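Sprechernotizen, Block 2: Der kleine Tischeimer
Stand 27. April 2023, Redezeit 12 Minuten

Einstieg ohne Begrüßung, die hat Habibur Seneviratne schon gemacht. Gleich die Frage in den Saal: Wer hat so ein Ding zu Hause, und wer benutzt es noch?
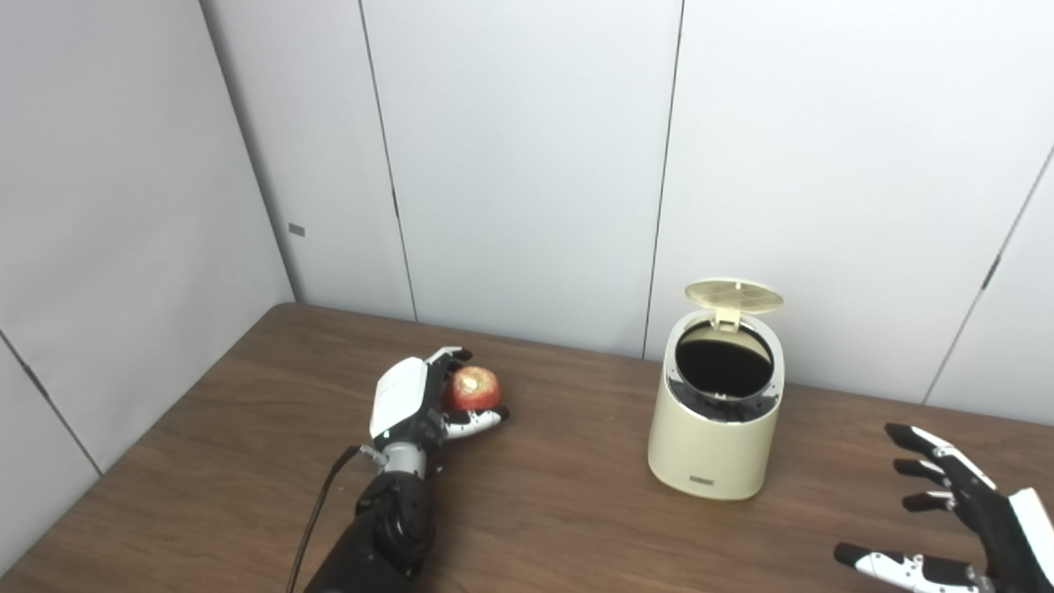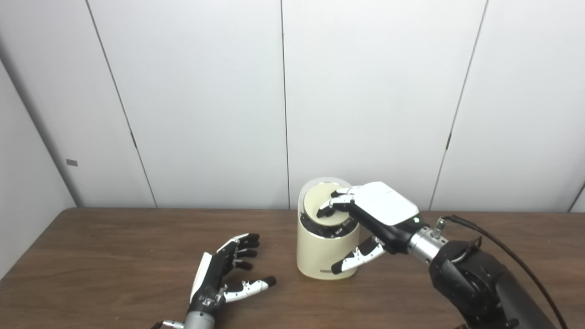
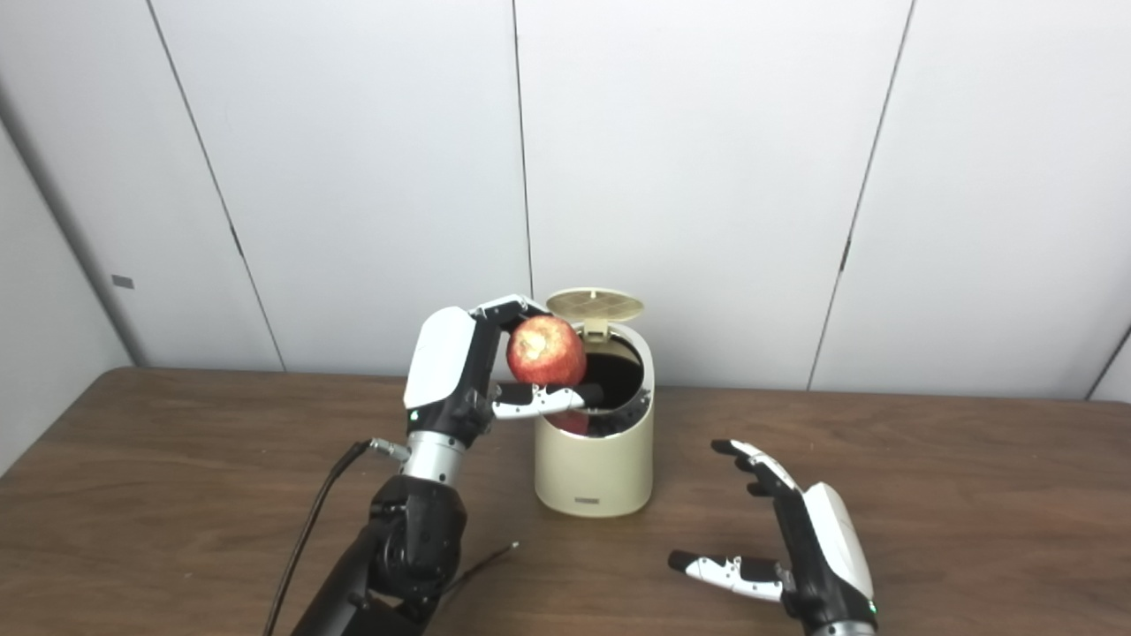
Pause. Dann zum Versprechen der Hersteller: Küche bleibt sauber, Wege werden kürzer. Glaube ich erst mal nicht. Ein Apfel mit Druckstelle, gut, der passt rein. Aber wie viele davon, bis man doch zur großen Tonne läuft?

Zahlen aus der Umfrage in Jambridge: 775 Haushalte angeschrieben, nach 30 Tagen nutzte nicht einmal die Hälfte den Eimer täglich. Dazu sagen, dass die Leute sich selbst eingeschätzt haben. Ich würde darauf nichts bauen. Nirkis tut es im Prospekt trotzdem.

Deckel: Klappdeckel gegen Geruch, heißt es. Wer kocht, lässt ihn offen stehen, und dann? Jayson Sison wird hier widersprechen, ruhig ausreden lassen. Sein Argument mit dem Kaffeesatz ist nicht schlecht.

Beutel kurz halten. Bisodlow verkauft eigene Größen, Preise stehen im Handout.

Offen lassen: Muss überhaupt jeder Apfel weg? Savolainen hat dazu 3 Seiten geschrieben, mich überzeugt nur die erste.

Falls Zeit knapp: Beutel streichen, Deckel behalten.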